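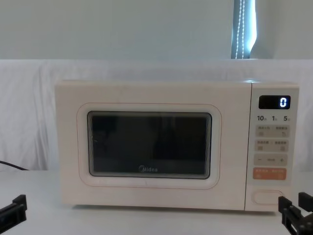
Vudureck opens kitchen appliance sessions at its Citham site

Vudureck has added a microwave oven to the list of appliances its two-armed robots are taught to use. The work began in August at the company's site in Citham, where operators guide the arms by remote control and every run is recorded.

The first task is opening the door. The operator brings the right gripper to the release button at the bottom of the control panel and pushes. The left gripper is kept away from the oven. Each operator works a shift of 3 hours, and the company wants 400 good runs before it trains a model on them. It had 169 at the last count. 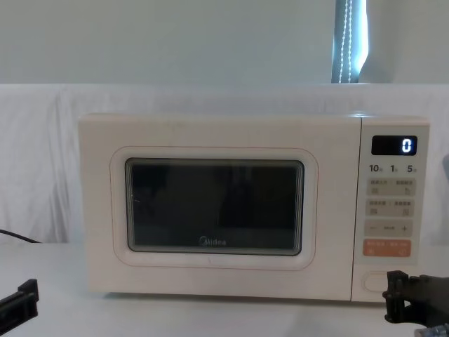
The right gripper beside the door-release button of a Midea microwave.

Runs in which the gripper slides off the button are kept in a separate folder and are not counted. Operators are asked to vary their approach a little from one run to the next, so that the robot does not learn a single path.

Vudureck said the button was harder to teach than a door with a handle. The push has to be firm enough to release the latch but must not shove the oven back across the table. Operators practice on a spare unit before they record anything.

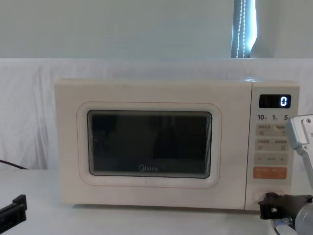

What comes next

Closing the door and setting a time will follow. Arroyo, a sister team in Weltlow, will run the same tasks with 2 other ovens and share its recordings with Citham.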